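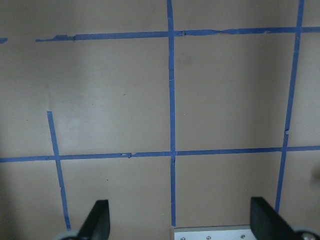
Suredden Grid Placement Demos

Teleoperated demonstrations of a single arm placing and picking small objects on a taped table. Recorded by Zinhle Kekana and Senad Petek. Released September 22, 2025.

Contents
2,042 episodes in total. 2,000 are for training and the rest are held out. 504 of the training episodes were recorded by hand-guiding the arm; all others used the leader arm.

Task
The operator is given a start cell and a goal cell, picks up the object, sets it down inside the goal cell and backs off. There are 11 object types, listed in objects.csv.

Table
Cells are marked with blue painter's tape. The lines were laid by eye and are not square, so do not use them for camera calibration. Cell corners are in cells.json, in the robot base frame.

Each episode holds
wrist camera video
joint positions and gripper opening
start cell, goal cell, object type
operator ID
success flag, set by the operator after release

Known problems
An object touching tape counts as a success if most of it is inside the cell. Operators did not always agree on this. Hand-guided episodes are slower and have longer pauses before the grasp. Filter on the mode field if that matters to you.

Contact
Send label corrections to Vandana Upadhyay with the episode number.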